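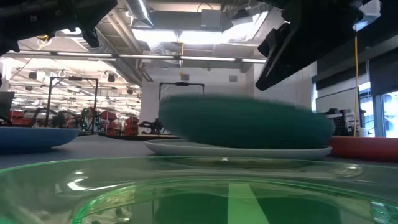
Gripper comparison moves to full two-arm trials

October 23, 2026

The Rivadeneira Laboratory has begun the second stage of its comparison of gripper fingers for two-arm tabletop work, the laboratory announced. The trials set two finger designs against each other on the handling of plates and round lids, a group of objects that gave uneven results in the first stage.

The designs under test are the Ginside finger, a long and narrow type with a hard tip, and the Wullau finger, which is shorter and carries a replaceable pad. Both fit the same mount on the arm and are driven by the same motor. Fingers are changed between blocks of trials, and the arms are calibrated again after every change.

Each design will complete 600 trials, divided into blocks of 100. In every trial the two arms start from a set position and carry out one of several short tasks: lifting a plate by its rim, placing a smaller plate on a larger one, passing a plate from one arm to the other, or moving a lid to a marked spot on the table. A trial is scored as complete, partial or failed. Partial scores are given when the object reaches its goal after a second grasp.

The first stage used one arm only and ended in January. In that stage the Ginside finger completed 57 of 100 attempts to lift a flat plate from the table, and the Wullau finger completed 34 of 100. The order was reversed for lids, where the shorter finger held the raised bar more securely and dropped fewer objects during transfer. Results for bowls were close enough that the laboratory drew no conclusion from them.

Lies Verbeke, who leads the comparison, said that the first-stage figures should be read with care. "A single arm has to get under the rim without any help," she said. "With two arms, one can steady the plate while the other lifts it, and a finger that looked weak in January may do well." She added that the team had kept the same plates and lids so that the two stages could be set side by side.

The second stage also takes in a change of controller. Fellent, the laboratory's in-house control software, now limits closing force separately for each arm. Under the earlier version one limit applied to the whole station, and operators had to choose between a setting that slipped on smooth rims and one that pushed light objects across the table. Blocks will be run under both versions, in an order drawn in advance, so that gains from the software are not credited to the fingers.

Camera positions will stay fixed for the length of the stage. Recordings from each trial are stored with the joint positions and motor currents of both arms, and a second reviewer scores a share of the recordings without being told which software version was in use.
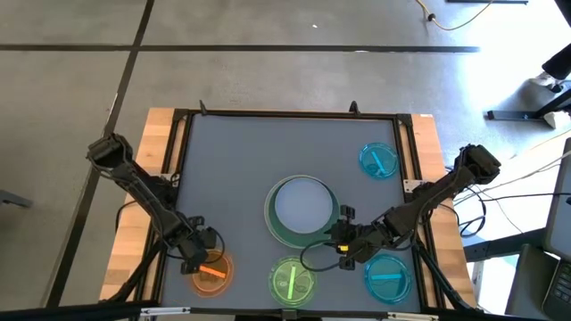 Cengiz Sönmez questioned whether trial counts alone would settle the matter. In a written comment on the test plan, he argued that pad wear should be reported next to the success rates. A soft pad that performs well in its first block may perform poorly in its last, he wrote, and a laboratory choosing between the two designs would want to know how often the pads must be replaced. He also asked that failed grasps be sorted by cause, with slips recorded apart from errors in position.

The laboratory has accepted both points. Pads will be photographed and weighed at the start and end of each block, and the scoring sheet now has a separate entry for the cause of a failure. Trials already run under the earlier sheet will be scored again from the recordings.

The test plan, the scoring sheet and the drawings of the finger mount are available on request from the laboratory office. Results will be released in one report after the final block has been reviewed. No figures will be given out for individual blocks before then.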